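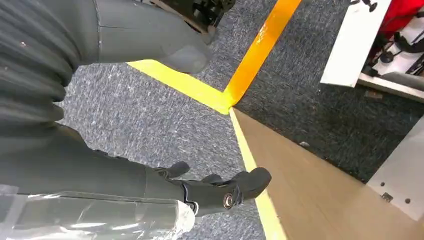
Floor marks as a shared reference: an interview with Þórey Bergmann

The humanoid work at Drurnex depends on where the feet are. Þórey Bergmann, who runs the repeatability tests, spent most of an hour on colored tape.

"The arm can repeat a pose very well relative to the torso," she said. "If the torso is rotated slightly at the start, the hand is off by the time it reaches the board."

Her group compared two starting procedures over 169 reaches. In the first, an operator placed the robot by eye. In the second, a wrist camera looked down at a junction of yellow and orange tape on the carpet, and the base heading was corrected before the arm moved. Median hand error fell from 37 millimeters to 7.

Bergmann is cautious about the second figure. "That is one carpet and one lighting setup. The speckle helps us, I think. On a plain floor I would expect worse."

Worn tape is a known problem. The detector uses the edges of each strip and ignores its color, which drifts as the surface gets scuffed. Views in which the black fingers cover the junction are discarded.

Osamu Shibata, who wrote the detector, wants a run of 2,000 reaches before publishing. Bergmann has agreed to start it in July, with the wrist camera recalibrated each morning.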